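4.2 What people told me about their catch-all containers

I went into the interviews thinking I'd hear mostly about closets. I had a whole page of closet questions! But out of the 36 households in Purnell that let me in, nearly every conversation drifted over to the same thing, which was the bin, or the drawer, or the box by the back door where stuff goes when it doesn't have a place yet. I ended up calling these "waiting containers" in my notes and the name stuck, so I'll use it for the rest of the paper.

A waiting container is different from storage in the way people talk about it. When someone described a shelf, they told me what was on it. When they described a waiting container, they told me what they were going to do with what was in it (mail the batteries back, find the other glove, ask a sister about the keys). One woman on the Kareo side of town kept hers on the kitchen counter and said she felt "a little bit yelled at" every time she made coffee. I wrote that down word for word because four other people had said something close to it and I hadn't been quick enough with my pen.

Size mattered more than I expected. Przemysław Cieślak, who did the second round of coding with me, kept pushing me to split the containers into small and large, and I kept resisting, and he was right. People with small ones emptied them. People with large ones moved them from room to room.

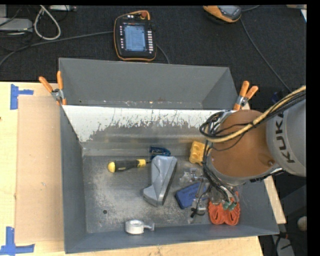 Figure 3. Large open bin with a sloping rear section, on a tabletop.

The other thing that kept coming up was who gets to throw things out. In shared homes there was almost always a rule, and it was almost never spoken. You could add anything you liked to the container, but taking something out and tossing it felt rude, even when it was plainly junk. A couple in the Golto apartments had kept a dead phone charger for 15 months because each of them figured the other wanted it. We all laughed about it during the interview, and then neither of them threw it away while I was there, which I thought was pretty great.

I did ask everyone to rate how much the container bothered them, from 0 to 100, and I'm not going to lean on those numbers much. People gave me a score and then talked for ten minutes in a way that didn't match it at all. The talk is better data. Ji's earlier interview guide skips ratings completely, and next time I'd do the same and use the extra minutes to ask about the oldest item in the bin, a question I only added in June and wish I'd had from the start.

Most of the oldest items were keys.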